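Leftovers (Gikent custom)

The Gikent leftovers custom, known locally as "sending back," is an informal system of food exchange practiced in the town of Gikent and, with less conviction, in neighboring Flisamcombe. Under the custom, a guest leaving a meal is given a portion of the food in a container, and is expected to return the container at a later date with something else in it. The later date is never stated. Families have fallen out over it.

Origins

The custom is usually traced to the winter when the Bevan River flooded the lower town and households on the hill cooked for those below it. Covered dishes went down the hill full and came back up, after a decent interval, holding pickles. Flisamcombe claims to have done the same thing earlier and with better pickles. No written record supports either town, though both have put up a plaque.

The local historian Vasilis Pavlović, whose pamphlet The Lid Question runs to 300 pages, argues that the flood story was attached later to a habit that already existed. His evidence is a parish account book listing "bowls owed." Critics have noted that the entry may refer to bowls that were simply owed.

Practice

A container must not be returned empty. Returning one empty is taken as a sign of illness, poverty or a grudge, and the owner will normally call at the house to find out which. Acceptable fillings include soup, stewed fruit, dumplings and cake. Bread is considered lazy. Raw eggs were acceptable until the 1970s, when more people began traveling by bus.
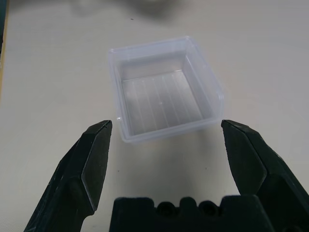 The value of the return should be slightly below that of the original gift. A return that is too generous places the first household in debt again, and exchanges of this kind have been known to grow until one side is carrying a whole ham up Urau Street in the dark. The longest recorded exchange lasted 4 generations and ended when one family moved to the coast, reportedly on purpose.

Labeling is discouraged. Writing one's name on the bottom of a dish suggests that the guest might forget whose it is, and forgetting is the one offense the custom does not forgive. As a result, most kitchens in Gikent hold several dishes of unknown ownership. They are kept clean and brought out when visitors come, in the hope that somebody will flinch.

Decline and revival

The arrival of cheap plastic tubs was widely expected to end the custom. Older residents held that a tub did not count and could be kept. Younger residents agreed, and kept the good dishes too. A town meeting in February was called to settle the matter and broke up after two hours over whether a lid counts as a separate item.

The matter was taken up again on Aug 13, 2018, when the town, with a population of 2549, held its first Return Day. Residents were invited to bring unclaimed dishes to the square and leave with their own. Most people left with more than they had brought. The event has been repeated every year since, mainly to correct the results of the one before.

Related customs

In Flisamcombe the guest washes the dish before leaving and takes nothing home. Gikent regards this as cold.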